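Give the Robot Your Worst Afternoon

7/5/22

Every time someone shows me a new robot learning result, I go straight to the back of the paper to see how the examples were gathered. That is where the fun is! The model gets the headline, but the examples are what the thing grew up on, and I think we should be spending far more of our energy and our good people on them.

My own view got a lot stronger this past year, working with Vangelis Drakos on desktop computer teardown and repair. We started with a plan that looked great on a slide. We would record 200 demonstrations of one arm doing one job inside one computer, all of them clean, all by our best operator. We did it, too. The policy we trained on them was lovely to watch until we turned the case a few degrees on the table, and then it reached with total confidence for a spot where the memory used to be.

So we tried again with 126 demonstrations, and this time we let them be messy. Different operators, different starting poses, cables left wherever they fell. If somebody missed a grasp and went back for it, we kept the miss and the recovery. Fewer examples, and a far better robot — I have rarely been so happy to be wrong about a plan.

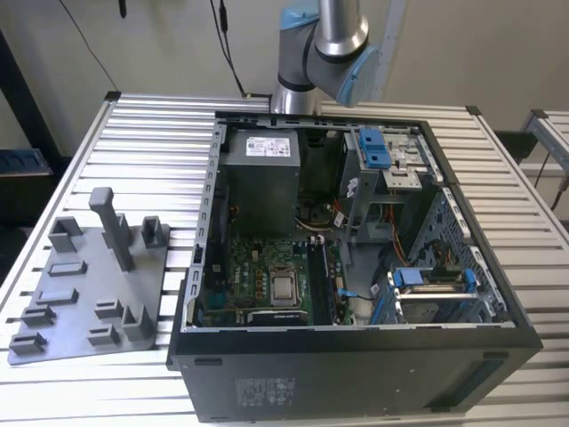

A desktop computer is a wonderful teacher for this kind of work. There are latches and clips, connectors that want to be pushed straight, and thin cables that never lie the same way twice. You can't write down every way a cable might get in front of a wrist. You can show it, though, again and again, and a person at the controls will solve it differently each time without even thinking. That variety is free, and too many teams throw it out in the name of quality.

Ville Karppinen disagrees with me on this, and he has a point. He ran data collection on the Grurkthorpe project and says that sloppy examples teach sloppy habits. He would cut any episode where the operator hesitates. I would cut the ones where the operator gives up, or where the camera view is blocked for most of the task, and keep the rest. A hesitation often comes right before a correction, and corrections are gold. We pulled 18 of them out of a single week of recording and I'd happily trade 60 perfect runs for them.

What I'd love to see next is operators getting named credit on this work, the same way the people who write the training code do. A good operator knows when a scene has gone stale and needs shaking up. That's a research skill! Pay for it, ask those folks what they noticed, and put their notes in with the data. We began doing that in November, and the notes are now the first thing I open in the morning.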